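Speaker notes – "A two-armed robot in a shared workshop: what the build taught us"
Clitcombe open evening, June
Slot is 25 minutes plus questions. Keep water on the left, clicker in right hand.

Slide 1 – Title

Say hello. Name, member of the Clitcombe workshop, not a roboticist by trade. Thank Roxana Gavrilă for the invitation. Say up front that the build was shared between four of us: me, Hefin Humphreys on electrical, Caradog Kneath on anything that had to be cut or drilled, and Emlyn Jenkins on most of the code.

Tell them they can interrupt.

Slide 2 – What we set out to do

We wanted a machine with two arms that could do one household job with cloth. We picked hanging up clothes. It sounds small. A person does it without looking.

Reasons for picking it:
Everyone in the workshop had clothes and hangers to lend.
If it goes wrong, a jacket lands on the floor and no one gets hurt.
It needs both arms, so we couldn't dodge the second one.

Say that the last point is the one that cost us the most time.

Slide 3 – Budget

Total spend on parts was 2,422 dollars, not counting the arms, which came as a used pair from Onthorpe when they cleared out a teaching lab. People will ask about this. The arms were a lucky find and I can't tell anyone how to repeat it.

Biggest single item was the power supply and the emergency stop wiring. Hefin would not let us run anything until the stop button was on its own circuit. I argued at the time. He was right and I say so on the slide.

Cheapest useful item: a roll of masking tape for marking where the rack feet go. If the rack moves two inches between sessions, yesterday's positions are no good.

Slide 4 – Grippers

Parallel fingers, bought in. We made our own finger tips twice. First set was printed and too slick on varnished hangers. Second set had rubber pads, glued on, and the glue let go. Third set we bought.

Pause here and pass the old finger tips around the front row. Get them back before the break.

Point to make: the shoulder of a hanger is a hard shape to hold. It is curved, it is smooth, and once a garment is on it the weight pulls to one side. Grip too near the end and the hanger turns in the fingers. We try to take hold partway along the shoulder.

Slide 5 – How we teach it

We steer the arms by hand, record what they do, and train on the recordings. One recording is one hanger going to the rail. We aimed for 100 good ones before the first training run and ended up with 57 that Emlyn would accept. He threw out any where the rack had shifted or where the hanger was dropped and picked up again. We trained on the 57 to see what happened. More on that in a minute.

Mention the cameras: one up at the head, and small ones near the grippers. The head view shows the job. The wrist view tells you where the fingers are against the bar. We label every recording by which camera it came from. We did not do this at first and lost an evening sorting files.

Slide 6 – At the rail

Leave this one up for a bit and let people look.

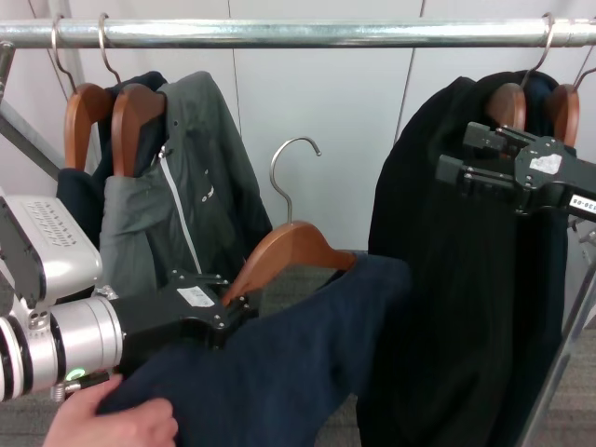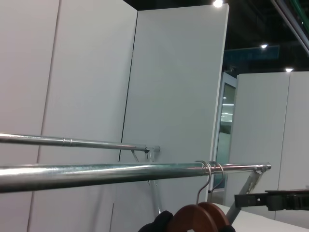

Head view first, wrist view second.

Slide 7 – What went wrong

Take these slowly. This is the part people write down.

Hooks. A hanger hook has an open side and it has to face the right way. We had recordings with the hook facing both ways and the model learned something halfway between, so it pushed the hook into the rail instead of over it. Fix was boring. We picked one direction, turned every hanger in the workshop to match, and recorded again.

Weight. A shirt and a winter coat do not behave alike. With a heavy coat the wrist sags a little at full reach, and the hook arrives low. Caradog moved the base closer to the rack. It took him ten minutes after we had spent a week on software.

Shine. Chrome rails throw highlights and the highlights move when the overhead lights are changed. We had a good run at 4 p.m. and a bad run after dark with the same settings. We now leave the same lights on for every session and write it at the top of the log.

Dark clothes. Black and navy garments against each other are hard to tell apart on a small camera. The edge of a sleeve just disappears. We have no fix for this apart from recording more of them.

Crowding. The fuller the rail gets, the less room there is for an open gripper. The fingers snag on whatever is hanging next door. If we started over I'd use fewer hangers and spread them out.

Slide 8 – Working in a shared space

Not everyone in the workshop signed up to be near a moving arm. Things that helped:

A tape line on the floor. Stay behind it when the arms are powered.
One person on the stop button, doing nothing else. If that person wants coffee, the arms go off.
A start and end time on the board by the door.
Any hand that goes near the arms gets called out loud first. "Hand in." "Hand out." It feels silly for the first evening and then it doesn't.
Tools go back where they came from. We broke this rule more than any other. Apologize to Ynyr Gape, whose hex keys we had for most of the spring.

Ask Ynyr to wave if he's in the room.

Slide 9 – Software, short version

Don't read the slide out. Three things only.

Emlyn's logger is called Beddoe. It writes joint positions, gripper opening and camera frames with one shared clock. Before we had the shared clock the video was a hair behind the arms and the training was useless. If anyone in the audience is starting out, tell them to sort out timing before they record anything.

The control side is called Triditz. It limits speed and refuses any move outside a box we measured by hand. The box is drawn on the workshop wall in pencil, full size, and people find that more helpful than the numbers.

Everything else is borrowed from open projects and the list is on the handout.

Slide 10 – Where it stands

First model, trained on the 57: got the hook over the rail 5 times in one long evening of trying. I lost my voice cheering for the first one. The later model does better when the hangers are spaced out and the garment is light. It still struggles with coats. We have not tried trousers on clip hangers and I would like someone else to.

If short of time, skip straight from here to the last slide.

Slide 11 – What I'd change

Bolt the rack down on day one.
Buy the finger tips.
Write the log while the session is running. We tried doing it from memory the next morning and the notes from those weeks are thin.
Agree early on what counts as a good recording. Emlyn and I had different ideas and only found out when he deleted half of mine – that was an awkward Beddoe meeting.

Slide 12 – Questions

Likely ones:

Can it fold? No. Folding needs a flat surface and a different way of gripping.

Is it faster than a person? No, and by a lot. Speed is capped on purpose.

Can I come and try it? Yes, after the safety talk with Hefin. Sign-up sheet is by the door, and new people start on the stop button.

Handouts are in the blue folder. Collect finger tips.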